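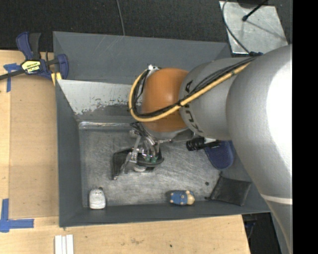

Fig. 4. Arm with orange wrist joint over a gray bin on a wooden tabletop.

Home | Manuals | Alby Label Printer | Section 4 | Previous | Next

4. Loading and Aligning Label Stock

The Alby bench printer accepts fanfold stock and rolls on a Kulex core. Section 3 covers power and network connection. Complete it before loading stock.

4.1 Loading a roll

1. Set the power switch to OFF.
2. Press both side latches and lift the cover until it locks upright.
3. Pull the blue release lever forward. The print head rises.
4. Slide the roll onto the spindle with the labels facing up and the loose end toward the front.
5. Move the edge guides inward until they touch the stock. Do not pinch it.
6. Feed the loose end under the print head and out through the front slot.
7. Push the release lever back until it clicks. Close the cover.

CAUTION: The print head stays hot after printing. Wait until the HEAT light is off before opening the cover.

4.2 Setting the label gap

1. Set the power switch to ON.
2. Hold FEED until the status light blinks green, then let go.
3. The printer advances several blank labels and stops at a tear line.
4. If the tear line does not match the front slot, open Menu > Media > Offset and adjust one step at a time.

NOTE: The factory offset is 71. Stock made by Skudlow may need a lower value. Record the new value on the card inside the cover.

4.3 Label counter

The counter shows labels printed since the last head cleaning. At 4000 the display reads CLEAN HEAD and printing pauses. Clean the head as described in Section 6, then hold CLEAR to reset the counter.

NOTE: Loading a new roll does not reset the counter. Turning the printer off does not reset it.

Section revised September 19, 2022. Checked by G. Lill.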